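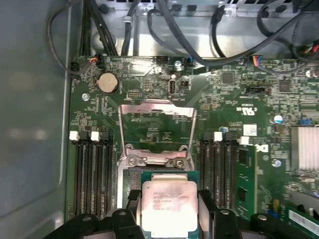

Processor above an open CPU socket, load plate raised.

Speaker notes -- Selling one maker's watches as a single-owner sale
Reading time: 2 min

Slide 1. Graton sale, November. 193 lots, one consignor.

Slide 2. Estimates. Jui-lin Wan set reserves at 40 percent of retail. Pause for questions.

Slide 3. Condition reports. Movement photos for every lot. Replaced dials go in line one -- read the Siu entry aloud.

Slide 4. Registered bidders: 669. Online paddles closed at 24 lots an hour too slow. Hand over to Ngan-ling Yen.

Recent
Broltusov clocks: provenance gaps
Sturkum enamel dials

Contact | Back to top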